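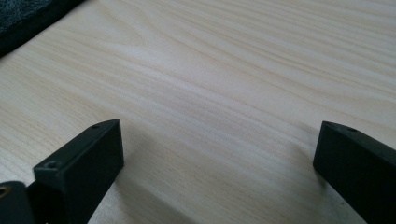
Changes to the repair and re-oiling service from March

Members who use the furniture repair service at the Trukholm workshop should note that the booking arrangements are changing in March. The present system, under which items are left at the side door with a label, has led to a backlog and to two pieces going home with the wrong people. Both have now been returned.

From March, every item must be booked in before it is brought to the workshop. Bookings can be made by telephone or at the front desk between 10am and 3pm. When you book you will be asked for the type of furniture, its longest measurement, and what you would like done. If you do not know what the finish is, say so, and it will be tested when the item arrives. Please do not guess. Last autumn a sideboard was booked in as oiled and turned out to be French polished, and the work took three times as long as had been allowed.

Charges

The charge for a small item (stools, trays, bedside cabinets) is 11 pounds. Tables, desks and chests of drawers are 40 pounds. These prices cover cleaning, light sanding and one finish. Replacement hinges, handles and castors are charged at cost. Veneer repairs are quoted for separately once Kuldeep Dubey has looked at the piece. He is in the workshop on most mornings but does not give quotes over the telephone.

Payment is now taken on collection. Anyone who paid a deposit under the old system will have it taken off the final bill, so please bring the receipt with you.

What we can and cannot take

We can take solid wood and most veneered furniture. We cannot take upholstered chairs, anything with live woodworm, or painted items that may date from before the 1970s, as we are not set up to deal with lead paint. Garden furniture is accepted from October to the end of February only. Flat-pack wardrobes will be looked at, but in many cases the board has swollen at the joints and there is little to be done with it.

Items should be empty and wiped down. Drawers should be taped shut for the journey, using masking tape, as parcel tape pulls the finish off when it is removed. Loose parts can go in an envelope with your name on it.

Collection

You will be telephoned when your item is ready and will then have 7 days to collect it. Storage at Trukholm is limited to one bay and the corridor behind it, and the fire officer has asked for the corridor to be kept clear. If you cannot come within the 7 days, ring the desk and a later time can usually be agreed. Delivery is available within the Mbwambo Road and Station Hill area for those without a car. Ask for this when you book, not when you collect.

Looking after the finish at home

Aarti Bhatt has rewritten the care sheet, and a copy will be handed over with each item. The main points are as follows. A newly oiled top should be left for 3 days before anything is stood on it. After that, dust with a dry cloth and wipe up spills as they happen. Do not use spray polish on oiled wood, as the silicone gets into the grain and makes later repairs difficult. Hot dishes need a mat with a proper thickness to it. A pale ring left by a cup will often fade if the area is rubbed lightly with a little oil and left overnight, but a black ring means that water has reached the wood and the item should be booked in.

Older copies of the care sheet recommended vinegar for cleaning. That advice has been withdrawn and the old sheets can be thrown away.

The sharpening service for chisels and plane irons is not affected and carries on as before.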